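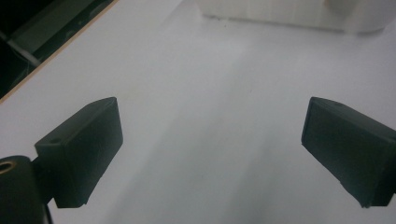 Nustholm, Aug 12, 2022

It has been a long summer for tables at our place, and I have been promising for a while to write something about the white ones. If you have bought a table from us, or borrowed one, or leaned on one in the shop while waiting for someone to find your order slip, you will know that we are fond of a plain white top with nothing printed on it and no shine to speak of. The matte surface is a big part of it. A glossy top throws the ceiling lights back in your face all afternoon, and a matte one just goes a little brighter through the middle and a little grayer toward the corners, depending on where the window is. I could look at that for quite a while (and I have, usually when I was supposed to be doing the invoices).

Now, the thing people ask most often is how to keep a white top white. I am going to tell you what we do, and you can take it or leave it, as there are as many opinions on this as there are kitchens. We wipe ours down at the end of the day with a soft cloth, warm water and a very small drop of dish soap. Then a second cloth with plain water, and then a dry one. The drying matters more than you would think. Water left to sit leaves a faint ring, and a matte finish holds on to those rings in a way a polished one does not. Go in long strokes, edge to edge, and try not to scrub in little circles, even when there is a spot that seems to be asking for it.

For pencil, a clean white eraser. For ballpoint, we have had fair luck with a little rubbing alcohol on a cotton pad, but please try it on the underside first and wait a day before you do anything braver. Tea and coffee come up fine if you catch them the same hour. Beet juice is another matter, and I say that as someone who makes a lot of borscht. Please keep the scouring powder and those white melamine sponges well away. They do take the stain off, and they leave a shiny patch behind that you will see every single time you sit down.

While we are on the subject, the Vindon top is back in the longer length, after a wait that I know tried some of you. It is the same smooth white as before, 2000 millimeters from end to end, and it fits the Grolau trestles without any drilling. We have 40 of them in the back room and I would expect those to last us until October, when the next delivery is due. If you already own the trestles and only want a new top, bring your old one along and we will take it off your hands. The worn ones get cut down for shelves, or for the children's craft corner, where nobody minds a bit of paint.

A few readers wrote in after the last newsletter to ask whether white is too cold for a small room. I used to think so myself! Then we put one under the north window in the workroom, and on a gray morning it was the brightest thing in there. It picks up whatever light is going. If it still feels chilly to you, a linen runner down the middle helps, or a wooden bowl, or the lamp moved a foot closer. The Dudek lamp with the cloth shade is the one we use at home, and it gives a soft yellow light that is very kind to a pale surface in the evenings.

One last bit of housekeeping. The table care kits are 4 dollars each, or free with a top, and there are 2 cloths in every kit now instead of the one, after several of you pointed out (quite rightly) that you can't very well wash and dry with the same piece of fabric. The instructions are on a card inside the lid. If your card has gone missing, ask at the counter and we will print you another - they do tend to wander off into kitchen drawers, and ours certainly has.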